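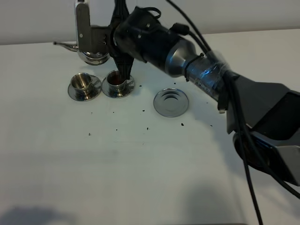 Beverley Pryor read my last entry and thinks I've been blaming the beans for what the grinder is doing, and that the sour edge in the Temgate lot would go away if I just ground it finer and left the roast alone.

October 31, 2020

Well, she may be right, and I'd be glad of it, as I was all set to redo the whole roast curve! I put 1150 grams of the Temgate through this morning on the old curve (batch 1523 in the binder) so we have something fair to compare, and then spent far too long brushing out the chaff tray, which always takes me back to the Stoltley shop and its awful vacuum. 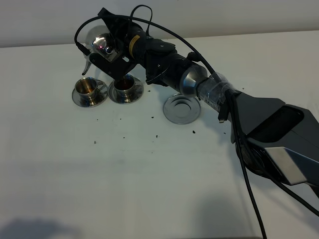 How long should this batch rest before we pull shots from it? Six days in the valve bags, the same as we gave the last one.

I've set aside 20 small bags, labeled on the bottom this time (the tops smudge). Grinder burrs next, when I find the good brush. Still need to write to Dumitrescu about the January order, and ask if the bigger sacks are any cheaper.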